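Studio Practice, Handout 4: Trays, Tabletops and the Things That Live on Them
4/10/24

Read before class. Bring a rag.

A work table has one job, and it is to be bare when you arrive. Ours is white, chosen by someone who had never met a student. Every smudge shows. Treat this as feedback.

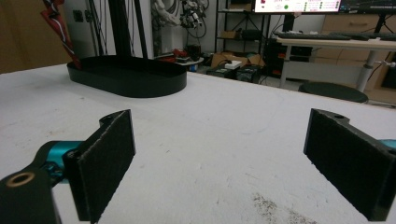

The tray is the unit of tidiness in the Bridier method, which we follow loosely. Whatever you are working on goes in it or next to it. Your lunch does neither. Flattened boxes go on the floor by the shelves until Wednesday, when they go out, carried by you.

Speckles: try a damp cloth first, then a plastic scraper. Last January a group used steel wool on bench 2 and we still have the bench, and the group, to look at. 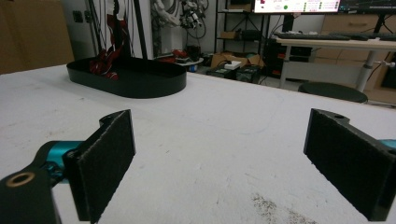 Fig. 2. Black oval tray in use, far left; stains near the front of the tabletop.

Emptying a tray takes less time than discussing who should empty it. Last year's log has 44 entries on the second subject. Put the contents down flat, wipe the inside, check the rounded ends where grit collects.

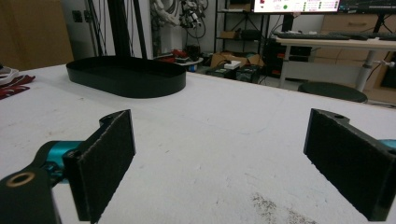

Subira Were: I wiped the ends and the grit just moved to the middle. Do we tip it out first or after?

First. Over the bin, please.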